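KENCOMBE INFRASTRUCTURE
Minutes, rack and cabling meeting
Sun 23 February, upstairs room, Kencombe, started late (door code again)

Present: Ea Thoroddsen (chair), Pao-chu Kuo (network), RB, Dell from facilities, Marit. HS on the phone from Imbridge, line bad for most of item 3.
Apologies: Jonas, finance.
Notes: RB. Typed up fast, shout if wrong.

1. Last minutes

Taken as read. One fix: the spare patch panel is at Imbridge, not Kencombe. HS has it on the shelf over the door. Matters arising all covered below except the badge reader, which is still with the landlord. Dell chasing.

2. Battery backup, Kencombe room

The old unit failed its self test again. Beeps, then goes green, then beeps. Pao-chu doesn't trust it and wants it gone before the new switches go in. Ea asked if we could swap batteries only. Pao-chu: could, but the network card in it is the old kind, no updates for it any more, and we already have to keep an ancient browser on one laptop just to log in to the thing. Agreed that's silly.

Kokona quote is in. Lead time 4 weeks on the rack model, the tower model is on the shelf. Tower won't fit under the bottom panel without moving the cable tray. Dell measured, then measured again with the door shut, still won't fit. So rack model.

Marit asked what happens if power drops in the meantime. Answer: the room goes down. Phones too. Pao-chu to write a one page "what to turn on first" sheet and tape it inside the cabinet door. Storage before servers, please, last time it was the other way and the shares didn't come up.

Decision: order rack model from Kokona. Finance to get the quote tomorrow.
Action: Ea to raise the order. Pao-chu to do the sheet.

3. New switches, Imbridge

HS says boxes arrived, unopened, in the corridor. Facilities at Imbridge want the corridor clear. HS to move them into the comms room, flat, not on end.

Long talk about fiber or copper between the comms room and the back building. Copper run is already in but it goes past the lift motor and we've had errors on it ever since. Pao-chu pulled the port counters, errors pile up in working hours and pretty much stop at night. Ea fine with fiber if the duct has room. HS thinks the duct has room. Dell wants somebody to put a rod down it before we pay for anything.

Length of the run is 40 meters going by the old drawing. The drawing predates the new wall so it needs checking before we order a made-up cable. If it's longer we're stuck with a cable we can't use and can't return. Pao-chu would sooner order long and coil the slack in the tray. Dell not keen on coils in the tray. Left with the two of them.

Optics: buy from same place as the switches. Don't mix. We had the off-brand ones in at Kencombe and the switch shut the ports after the update, took a whole morning to find. Marit asked if there's a setting to allow them. There is, but then support won't talk to us.

HS dropped off the call here. Came back. Dropped off again. Rest of the item done without him, RB to ring him after.

Decision: fiber, subject to duct check.
Action: HS to rod the duct and send a note of what he finds. Pao-chu to confirm length and send the optics list to Ea. Nobody to open the switch boxes until the serials are logged.

4. Remote access when the network is down

Carried over from last time. Problem as before: if the main switch at Imbridge goes, we can't reach anything there, and HS has to walk over with a laptop and a blue cable. Fine when he's in. Not fine on a weekend.

Options as listed by Pao-chu:

- Small console box with a cell modem, serial leads to each switch. Works with everything off except the box itself.
- Separate cheap broadband line into a management switch. Easier, but the line comes in by the same duct as everything else, so one digger takes out both.
- Do nothing, keep paying HS mileage.

Ea prefers the first. Marit asked about the modem signal in there, it's a basement. Pao-chu took his phone down last visit and had 2 bars by the door and nothing at the rack. So antenna lead up to the window, which means a hole, which means the landlord. Dell groaned. Dell to ask anyway, and to ask in the same letter as the badge reader.

Security questions. Who holds the login? Ea wants named accounts, no shared "admin". Pao-chu agrees. Needs the box to check passwords locally if it can't reach the directory, otherwise no use in the exact case we're buying it for. Also logging off to somewhere else, so we can see who was on and when. The SIM should be on a private plan with no public address. RB to ask the phone company what that costs. Last person who asked got sold a tablet.

Kuo bench setup can be used to try one out before we buy. Pao-chu has the serial leads already, some of them are the wrong pinout, he'll label the good ones. He wants to test: pull the uplink, reboot the switch, get in over the modem, put the config back. If that works from home on a weekend then we're done.
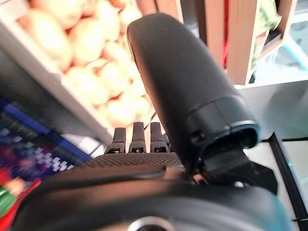

Finger and palm plate, close up.

Ea asked about doing the same at Kencombe. Not yet. Kencombe has people in it most days. Come back to it after the Imbridge one has been running a while.

Decision: trial of one console box, then decide.
Action: Pao-chu to borrow or buy a box for the trial. Dell, landlord letter. RB, SIM plan.

5. Labeling

Short item that got long. Labels are falling off in the Kencombe room. The tape is the paper kind and the heat gets it. Pao-chu wants wraparound labels on both ends of every lead, same text each end, cabinet first then panel then port. Marit pointed out that the spreadsheet has port first. Spreadsheet to change, not the labels.

Dell asked who moves a cable without telling anyone. Silence. Ea: from now on if you move it, you change the sheet the same day. If you can't change the sheet, write it on the pad hanging on the door and someone will do it for you. The pad needs a new pen. (Now has one.)

Colors. Agreed to stop adding colors. Blue for desks, yellow for phones and access points, red for management only. Existing odd ones stay until they get moved for some other reason. Marit has a bag of green ones, she can use them at home.

Action: Marit to order label cartridges, the wide size. Marit and RB to fix column order in the spreadsheet and lock it.

6. Firmware and change window

Switches at Kencombe are 2 releases behind. Pao-chu read the notes, nothing scary, one fix we want for the phones dropping their voice network after a reboot. Wants to do the standby one first, leave it a week, then the main.

Ea wants the window early in the morning, not late at night, people make daft mistakes late. Agreed. Dell to let the front desk know since the door system goes through the same switch and the doors will stay however they are at the time. So lock up properly first.

Backups of config to be taken before and checked. Checked means someone opens the file. Last time it was empty and we only found out when we needed it.

Main switch to be done in April, after quarter end, Jonas asked for that by email. Fine.

Action: Pao-chu to send dates. RB to put the notice out, with a reminder the day befor.

7. Old kit

The pile behind the door is still there. Ea would like to see the floor again. Pao-chu wants to keep the old serial server for spares, everyone else doubtful. Compromise: he keeps the power supply and the leads, the rest goes. Drives to be pulled and wiped before anything leaves the building, and the wipe written down with the serial. Dell has a recycler who collects and gives a certificate. Asset list to be updated at the same time or we'll be paying support on things that are in a skip. We are paying support on one of them now, Ea spotted it on the renewal. Ea to cancel it.

Action: Pao-chu to pull drives. Dell to book collection. Ea, renewal.

8. Support contracts

Renewal quote from Kokona came with next day cover on everything. Ea: do we need it on the desk switches? Pao-chu: no, cheaper to keep a spare on the shelf and swap it. Yes for the main switches and the firewall. Marit asked if the spare is kept up to date. It isn't. Add it to the firmware job.

Action: Ea to go back to Kokona for a trimmed quote. Pao-chu to update the shelf spare when doing the standby.

9. AOB

Marit: wireless in the upstairs room drops when the microwave is on next door. Move the access point or move the microwave. Dell will move the microwave.

RB: could the on-call phone please be charged before being handed over. Noted.

Dell: air con filter in the Kencombe room was gray, now changed. Temperature alarm still set to email someone who left. Pao-chu changed it during the meeting, test mail came through to Ea.

HS (by text, after): duct has an old rope in it, may be usable as a pull cord, will try it when he rods it. Boxes now out of the corridor.

Open actions, quick list

Ea: battery unit order, cancel old support, trimmed Kokona quote
Pao-chu: turn-on sheet, run length and optics list, console box trial, firmware dates, pull and wipe drives, shelf spare
Dell: landlord letter (hole and badge reader), front desk, recycler, microwave
HS: duct, serials
Marit: label cartridges, spreadsheet with RB
RB: SIM plan, notice, ring HS about item 3 (done)

Next meeting: date to be sent round once the duct result is in. Same room, new door code, ask Dell.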